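My month of old movies, and the one I can't stop talking about

Posted 9 Dec 2025

I started this thing back in May where I'd watch one old comedy a night until I got sick of them, and I want to report that I got to 20 before I gave up, and I only gave up because my sister came to stay and she won't watch anything with a laugh in it. (She likes movies where people look out of train windows.) I kept notes in the back of a recipe notebook and then lost the notebook, and last week it turned up behind the flour, so you're getting this post a good half year later than I promised it.

Most of the list was what you'd expect. A couple of body swaps, a wedding, another wedding, two guys who have to share an apartment, a dog that inherits money. I like all of that stuff. I grew up on it. We had one video store in our town and the comedy shelf was the one by the window, so all the boxes had faded to the same pale blue, and you picked your movie mostly by how much you trusted the font.

The one I want to talk about is called The Night Clerk of Trernitz, and if you've seen it, please write to me, because so far I've found three people who have and one of them was in it.

The setup is simple enough. Lachlan Faulkner plays a failed magician named Howard Tseng-Miller (everyone just calls him Tseng) who takes a job on the night desk of a mountain hotel in the off season. The hotel is haunted. Everybody on the staff knows it's haunted and they have a whole system worked out, with a separate key rack for the dead guests and a breakfast sitting at four in the morning. Tseng isn't told any of this. He spends the first half hour of the movie checking ghosts in and out and thinking they're just rude.

That first half hour is the best thing in it, I think. There's a long bit with a man who keeps asking for room 506 when the hotel stops at the fourth floor, and Faulkner goes through the ledger, and goes through it again, and then very politely offers him a discount on a room that exists. The man gets so offended. You can tell the two actors were having a great time, and the camera just stays on them and lets it run! I've watched that scene more than I've watched some entire movies.

Then Sofia Caldeira shows up as the owner's niece, who has come to sell the place, and it turns into more of a regular plot. I know some people don't like this part. I do, mostly because of her. She plays the niece as a person who is tired. Her character has driven nine hours, she wants to sign a paper and go to bed, and there's a weeping bride in the bathtub. She asks the bride to move over. That's the whole joke and she barely even says it, she sort of sighs it, with a toothbrush in her mouth.

The villain is a ski resort developer called Sikilberg, and I'm going to say right now that he's the weak spot. He has a fur collar and a little cane. Jaime Moreira does what he can with it, and he gets one really good scene in the elevator where the lights keep going out and each time they come back there's one more passenger. The rest of the time he's just telling people how many chalets he plans to build (it's 550, he says it a lot, you'd think the number was the funny part).

Now the ghosts. I read somewhere that they shot most of them live, with mirrors and big sheets of glass, and only went back and added things later for the ballroom sequence. I believe it, because in the early scenes the ghosts have a softness to them that I've never seen a computer get right. You can see the wallpaper through the bellhop. When he picks up a suitcase there's a tiny lag before it leaves the floor, and I don't know if that was on purpose, but it makes him look like he's out of practice with suitcases – and of course he would be.

The ballroom sequence is a different story. It's loud. There are ghosts on the chandelier and a ghost orchestra and at one point a ghost horse, and I lost track of who we were supposed to be following. My husband, who had been asleep, woke up during the horse and asked if this was still the hotel one. It goes on for 13 minutes (I checked, I had the remote in my hand) and you could cut it in half and only lose the horse.

But then it calms down and the ending is lovely. I'm going to talk around it a bit for anyone who hasn't seen it. Tseng finally gets to do his act, the one he's been failing at since before the movie started, and the audience is all the permanent guests in their four o'clock breakfast clothes. The trick goes wrong. They love it anyway. There's a shot of the old lady from the third floor, played by Aurora Bragança, clapping with hands that don't make any sound, and I had to go and stand in the kitchen for a minute.

I should say something about the music too. It's by Afonso Guerreiro, and it's mostly one tune on a slightly out of tune piano that keeps coming back at different speeds. I hummed it for a week. I hummed it at the dentist. If there was ever a soundtrack album I haven't found one, and I've looked in all the places I know to look, plus one place that wanted my credit card number in a way I didn't care for.
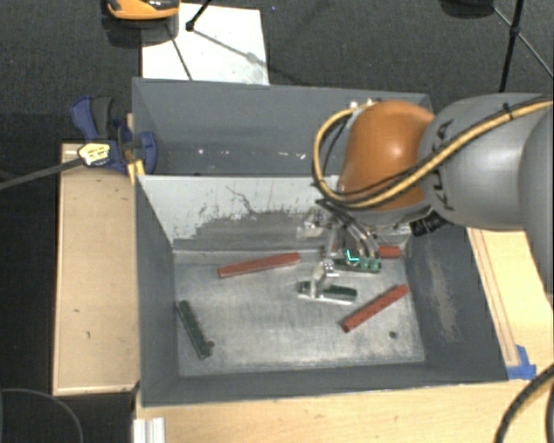
Is it too scary to watch with kids?

Mine were fine with it at eight and eleven, though the younger one held a cushion through the elevator scene and wanted the hall light on that night. The bride in the bathtub looks worse in my description than she does in the movie. She's mainly just wet and sorry for herself. There's some mild swearing, nearly all of it from Sikilberg, and one bit with a severed hand that plays cards, which my eleven-year-old now does an impression of at dinner.

I got my copy at a yard sale, in a case that belonged to a completely different movie, something called Floneck that I've also never been able to track down. The disc has a scratch right at the point where the niece reads the will, so for a long time I had no idea what was in it. I assumed the uncle had left the hotel to the ghosts. My friend with the better copy says he left it to the cook, and that this matters quite a lot in the last act, and that explained why everyone's suddenly so nice to the cook.

There's a sequel as well, supposedly, made for television, with a different guy on the desk. I haven't seen it and I'm in two minds. On the one hand, more hotel. On the other, the person who told me about it said they moved the whole thing to a cruise ship, and a haunted cruise ship is a perfectly good idea but it's a different idea, and I'd miss the key rack.

As for the other movies from the notebook, the handwriting gets worse as the month goes on. Under the dog that inherits money I wrote "good dog" and nothing else. Under the second wedding one I wrote "hat" and underlined it, and I've been trying for days to remember the hat. One entry is just a gravy stain. So I may have to watch a few of them again before I can write them up properly, and I'm planning to do the apartment one first, once my sister's gone home and I get the couch back.

Comments are open. If you know what was going on with the hat, or you have the piano music, leave me a note and I'll answer when I can.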